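Radeck stops Caleck work cells after unexpected gripper movement, gives corrected restart procedure

MARULANDA, January – Radeck informs its customers and partners that it has stopped automatic work on all Caleck cells until a fault in the restart function is corrected. The Caleck cell uses a robot arm with a two-finger gripper to take components out of desktop computers and to put components in. On two occasions the gripper opened and the arm made a short movement after a protective stop, before the operator had confirmed that the work area was clear.

No person was injured. In the second case an operator at the Melberg workshop had one hand inside a computer case when the arm moved. The hand was not touched. The operator pressed the emergency stop and the arm stopped as it should. Radeck considers this event serious, and we do not want to describe it as smaller than it was.

What happened

In the first case, at our own workshop in Marulanda, the arm was pulling an expansion card when the force on the gripper became higher than the permitted value. The cell went into protective stop, which is correct. The operator looked at the card, stepped back and selected "Resume" on the panel. The software must then ask for a second confirmation at the cell itself. It did not ask. The fingers opened, the arm went up, and the card, already partly out of its slot, fell on the motherboard. The card and the board were both damaged. At that time we made the mistake of recording the event as a handling error. It was entered in the maintenance book and the cell went back to work the same afternoon.

The second case, in Melberg, began in the same way, but "Resume" was selected by a colleague at the panel while the operator was still working with a loose cable in the case. From the panel it is not possible to see both hands of a person who is bending over the computer. The second confirmation exists exactly for this situation, and again it was not requested.

After the Melberg event the records of both cells were compared line by line. They show the same sequence. If the protective stop comes while the gripper is closed, and if the task program was changed since the last full start of the cell, the software reads an old value and believes that the confirmation was already given. On cells where the program stays the same for a long time, the fault does not appear. This explains why it was not found in our acceptance tests, which were always done directly after a full start.
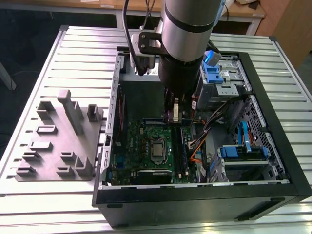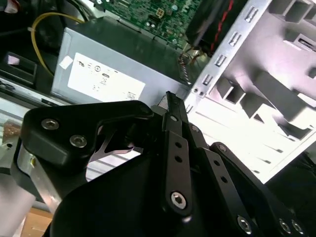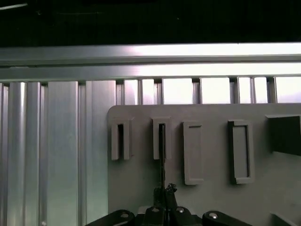
The restart function was written for a simpler task than the one the cell does today. In the first version of Caleck the gripper only moved parts between trays, and opening the fingers after a stop was a harmless action. Inside a computer it is a different matter. The gripper can stand deep in the case with its fingers around an upright card, as in the first picture, and there the motherboard is directly under it. At the fixture the risk is smaller but it is not zero: when the fingers are closed around a thin rod that stands in a holder, like the black one in the third picture, an arm that moves sideways can bend the rod or break the holder. For this reason the corrected software makes no movement of any kind after a protective stop, and it does not change the position of the fingers, until a person has confirmed at the cell.

What Radeck has done

Automatic work is stopped at all three sites where Caleck cells are installed. The cells can be used in manual mode at reduced speed, with one trained person at the cell and no other person at the panel. The "Resume" button has been disabled from our side where the cell is connected to our service network. Where it is not connected, our service technicians will visit the site and do it there.

The corrected software is in test in Marulanda. The tests now include protective stops with the gripper open and closed, before and after a change of the task program, and without a full start between them. We will not release the software before the Melberg workshop has repeated the same tests on its own cell and has agreed in writing.

The internal rule for recording events has also changed. Any movement of an arm that the operator did not expect is now a safety event, also when only material was damaged. The cell stays stopped until the records have been read by a person who does not work at this cell.

What customers should do

Please do not use a Caleck cell in automatic mode, also if you have never noticed a problem.

If a cell is in protective stop with a part in the gripper, press the emergency stop first. Then support the part by hand and open the fingers with the manual release on the wrist. After this, switch the cell off completely.

Please look in your maintenance book for dropped cards, bent pins or broken holders which were recorded as handling errors after a stop. Send us these entries together with the log file of the cell. We ask for old entries too.

Customers who have a delivery obligation that depends on the cell can contact Radeck customer service for manual work in Marulanda. Radeck pays for this work for the time of the stop.

The next information will be published when the Melberg tests are finished. If the tests show a further fault, we will publish this also.

About Radeck

Radeck builds work cells for the repair and disassembly of electronic equipment. The company has its seat and its main workshop in Marulanda and operates a second workshop in Melberg. Caleck is its product line for desktop computers.

Press contact: Radeck, Press Office, Marulanda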